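Plornine Brick Laying Set: notes for users

Version 2, Sep 3, 2026
Maintained by Olga Cabral and Yiğit Avcı

What is in the set

The set contains recordings of one small job: loose red bricks are put on a white table in staggered rows, as in a garden path. Each recording comes with the pictures, a text file with the name of the task, and a short remark by the person who checked it. There are 4,000 recordings in total. Of these, 40 are kept apart for testing. Please do not mix them with the others.

The bricks

They are flat and rectangular, of the paving kind, red with small pale flecks. We ask them to lie on their broad side with the long side across the table. A row begins with a sideways shift against the row behind it, so the left side of the layout looks like stairs. This is correct and should not be marked as a mistake.
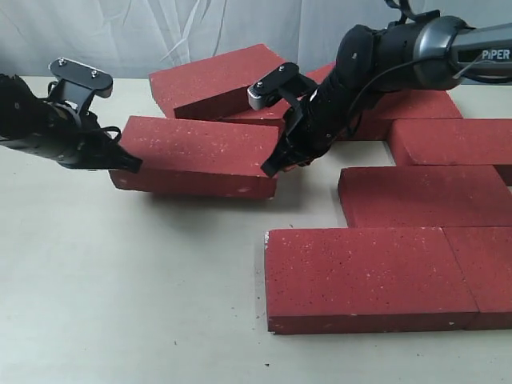

Layout in progress, one brick touched at both ends.

A brick is "placed" when it lies flat and touches its neighbour in the row. A brick which leans on another one is "not placed", even if its position is nearly good. In the first version we were not strict about this. Firdevs Gündoğdu has read all remarks again during August and corrected 19 of them.

Table and background

The table top is white or nearly white, and crumbs and dark specks can be found on it. We did not remove them from the pictures. If your method looks for small objects, you may want to ignore everything smaller than a brick corner.

Close views

Some pictures are taken from very near. In them the colour changes a lot: a block may look pink and washed out, and the surface of the table goes from white to a bluish grey. Please do not use the close views to decide the colour of a block.

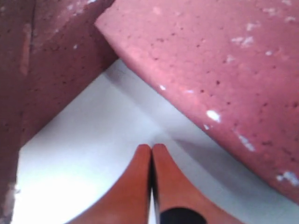

Close view, pink block with fine dark holes in its face.

The close views are also not good for counting, as a block can fill a large part of the picture. For the state of the layout use the wide views.

Labels

row_start: first brick of a new row
row_join: brick put against a neighbour
adjust: brick moved after it was placed
done: no more bricks will be moved
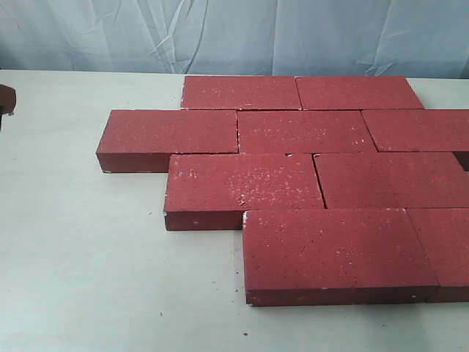

The label "done" does not say that the pattern is a closed rectangle. The sides may stay uneven, and narrow dark joints between bricks are accepted. Small chips and pale marks on the bricks are normal wear and have no label.

Known problems

Bricks at the right side are often only partly visible. The label "adjust" was used differently by Terence Mellor and by the other checkers, and this is not yet repaired.

Questions and corrections can be sent to Yiğit Avcı. Please write the number of the recording in the subject.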